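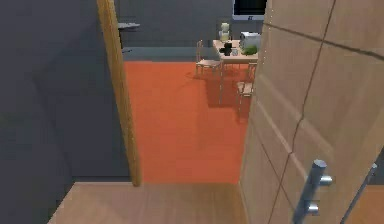 Doors in simulation, part two: what changed after the threshold

In my previous post I wrote that the policy could open a door in the simulator but then behaved badly once the door was open. Several readers asked me what "badly" means, so I will try to explain it better this time, and also give the first results of the new method.

The task is simple to say. The agent starts in one room, it must pass the doorway, and it must stop beside the table in the next room. It gets only the camera view and its own joint positions. It has no map. We build the rooms in Ullura, which is the simulator we use in our group, and the set now has 131 of them. Brahim Zerouali made most of the doors, and he was strict about the handles. In this room it is a vertical silver bar on two short standoffs, and the door opens towards the agent, so it must pull and then get out of the way of its own door.

Our old policy learned the pulling quite well. After this it often stayed too close to the door. When the door is open and near, it fills nearly the whole right side of the view, and the table is partly hidden behind its edge. I think the network then had too little to hold on to. It turned left, met the grey wall, turned right, met the door, and continued so until the time was over. I watched many of these episodes with Lies Vanhove and it is not a pleasant way to spend a Friday.

We first suspected the floor. There is wood on our side and a very bright orange-red carpet on the other side, and Lies had the idea that the policy treats a strong change of colour as an obstacle. It was a good idea, but it was wrong. We gave both rooms the same floor and the success hardly moved.

What helped was to change where the training episodes begin. Before, every episode began in front of a closed door. Now 30 per cent of them begin in the middle of the task, with the door already open at a random angle and the agent at a random place close to the threshold. Koen Timmermans calls these "late starts" and the name has stayed. The reward is the same, the network is the same, and we did not add any sensor.

I trained with 3344 episodes in both cases, so that the comparison is fair. On the 25 rooms which we kept apart for testing, the old policy reached the table in 11 rooms and the new one in 19. I ran one attempt per room, so please do not read too much into the exact numbers. I want to repeat it with more seeds before I say anything stronger.

Of the six rooms that still fail, four have a chair near the line between the doorway and the table. The agent goes through the door nicely and then pushes against the chair. I have no good answer for this yet. Brahim believes the collision shapes of the thin legs are too coarse, and he will check them.

One warning if you want to try the same. Do not place the late starts by hand. I did so in the beginning, and I always chose comfortable positions with a free view of the table. The policy became good at exactly those positions. Random placement gives some ugly starts with the door almost against the camera, and when I removed these, most of the gain disappeared.

The next post will be about the chairs, or about doors that open the other way, depending on which one works first.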